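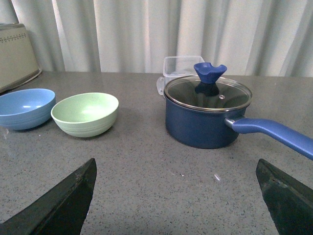

Chapter 3
Settlement: How a Trade Becomes Final

3.1 Introduction

In the first two chapters we followed an order from the investor to the market, and we saw how a buyer and a seller agree on a price. Many students believe that the story ends at this point. On the screen the trade is marked as done, the price moves a little, and everybody looks at the next trade. But at this moment the buyer does not yet have the shares, and the seller does not yet have the money. They have only a promise from each other.

Settlement is the name for the work which turns these two promises into facts. The shares go from the account of the seller to the account of the buyer, and the cash goes in the other direction. This chapter explains how this work is organized, who takes part in it, and what can go wrong between the day of the trade and the day of settlement.

The subject has a reputation of being dry. I taught it for several years together with Marlies Sutter, and we both noticed that the students became interested as soon as they saw a failed trade. For this reason the chapter begins with one.

3.2 A trade that did not settle

Kwabena Frimpong manages the money of a small pension fund. On a Monday he buys 709 shares of Nelline, a maker of kitchen equipment, at a price of $32 per share. The seller is a client of the broker Ghaffari. The value of the trade, without fees, is 709 times $32, or $22,688.

The market in our case uses a settlement cycle of two business days, which is written T+2. The letter T stands for the trade date. If there is no holiday in the week, the trade must settle on Wednesday.

On Tuesday the two brokers compare their records. The number of shares is the same, the price is the same, and the security is the same. The trade is matched. The fund has placed the cash in its account at the custodian bank, Jekar, and nothing more is asked of it.

On Wednesday morning the seller's account holds no Nelline shares. The seller had lent them to another firm and had asked for them back too late. The cash of the fund remains where it is, because the system does not release it without the shares. At the end of the day the trade receives the status "failed".

Please note what did not happen. Mr. Frimpong did not lose $22,688. He also did not lose the right to the shares, since the contract continues to exist. Yet the fund has a problem. If it had already sold the same shares to a third party, it would now fail in its turn, and a chain of failures would begin. We will come back to this chain in Section 3.7.

3.3 Three dates that must be kept apart

Beginners often mix up the following dates, and so do some printed forms.

Trade date. The day on which the buyer and the seller agree. The price is fixed on this day, and from this day the buyer carries the risk that the price falls.

Contractual settlement date. The day on which the exchange of shares and cash is due. It is counted in business days from the trade date. A trade made on a Thursday under T+2 is due on the following Monday.

Actual settlement date. The day on which the exchange really takes place. In most cases it is the same as the contractual date. In the case above it came later.

The accounting of a fund can follow the first date or the last, and the results will be different for the days between. When you read a report, look first in the notes to find which one was used. Exercise 4 at the end of the chapter gives you two reports of the same fund, one prepared in each manner.

3.4 The parties

A simple trade in shares can involve more firms than a reader would expect. The investor gives the order. The broker carries it out. The custodian keeps the securities and the cash of the investor and acts on the investor's instructions. The clearing house, where there is one, steps between the two sides and becomes the buyer to every seller and the seller to every buyer. The central securities depository keeps the final record of who holds what.

Each of these firms has its own books, and the books must agree. A large part of the daily work in a settlement department is to find out why they do not. Bríd Moriarty, who read an early version of this chapter, asked me to add that this work is mostly done before lunch, and under pressure of time. The deadlines of the depository are fixed and an instruction which arrives after them waits until the next business day.

3.5 Delivery versus payment

The rule which protected the pension fund has a name: delivery versus payment, or DVP. It says that the shares move if and only if the cash moves. Neither side has to go first.

Without this rule one party would have to trust the other for some hours, or for a night. The risk of losing the full value in this way is called principal risk. DVP removes principal risk, but it does not remove replacement cost risk. Suppose the seller in our case goes out of business and the price of Nelline has risen by $2. The fund must then buy 709 shares elsewhere and pay $1,418 more than it had planned.

Students are asked to keep these two risks separate throughout the chapter. In the examination papers I see them confused more often than any other pair of terms.

3.6 What you should know before you continue

You will need the order types from Chapter 1 and the description of the broker's duties from Chapter 2. No mathematics beyond multiplication and simple interest is used. The data for the exercises come from Skindex, a teaching index of small companies which Gion Hollenstein and Declan Crabtree prepared for this course. The prices in it are rounded to the full dollar, so your answers should come out without decimals, except in the exercises on interest.

Terms printed in bold in the following sections are explained in the glossary. Readers who already work in a bank may find that their own department uses other words for the same things. In such a case please write the local word in the margin and continue with ours.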